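October 28, 2018

Spent the whole day on the draft rules for the food handling cell. Pastetti want a version they can pin up by the bench, and Stanciu want the long one with clause numbers, so I am writing it twice. The long one stands at 131 clauses. I would like to lose 50 of them before it goes anywhere. Half are the Vilico rules from February with the word "parcel" changed to "item", and it shows. You can't tell someone to stack a bun label side up.

Started with the section on what counts as a clean bench. The old wording says "free from debris", which is no use with bread. There are crumbs as soon as anyone picks up a bun. I went over to the burger bench and had a look with the fingers above the side section, and wrote the clause again standing up. 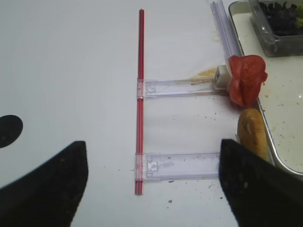
Crumbs and a smear near the white block, tomato beside the tray.

So the new clause has two levels. Dry crumbs may stay until the end of a run. Anything soft or wet — sauce, tomato, onion — gets wiped before the next run starts, and the person who wipes it writes the run number in the book. I put in a line about clear plastic as well. Smears don't show on it from straight above, so it has to be checked from the side. Stanciu will ask how long that takes. I timed it at 6 seconds a rail and have put that in the notes.

Lunch at my desk. Cheese roll, no appetite for burgers at the moment.

After lunch, the section on placing. Clause seven used to be one sentence, "ingredients shall be presented in their assigned positions", and I never liked it. It doesn't say who assigns them or how far out a thing can be before you stop. I have split it up. 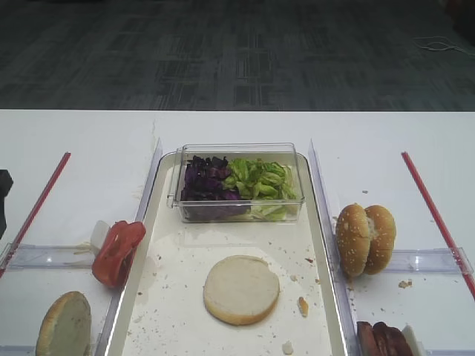
The placing rule now has a part for the tray and a part for the sides, and they are not equally strict. Inside the tray the base is to lie flat with the cut side up, and leaf goes in a container behind it, never straight on the tray. The bench had it like that, purple on the left and green on the right, with the bottom bun in front, so I used that layout as the reference for the clause. Outside the dividers I am allowing more. A tomato slice can lean or curl, as the one on the left did, and still be in its place. The sesame bun on the right was standing up on its edge, and I went back and forth on that one. In the end I wrote that a bun may stand if both halves are inside the section, and that the log must say "standing" so that those runs can be pulled out later.

Meat still needs its own clause. I have left a gap for it with a note to ask Janurberg what their kitchen people do about time out of the fridge. Their sheet gives a limit for raw and says nothing on cooked. I don't want to make a number up and then have it copied for years.

Also took out "where practicable" in every place I could find it. It was in there 7 times.

Short version fits on one side of A4 if I drop the definitions. Print it tomorrow on the good printer, and ask for the laminator back.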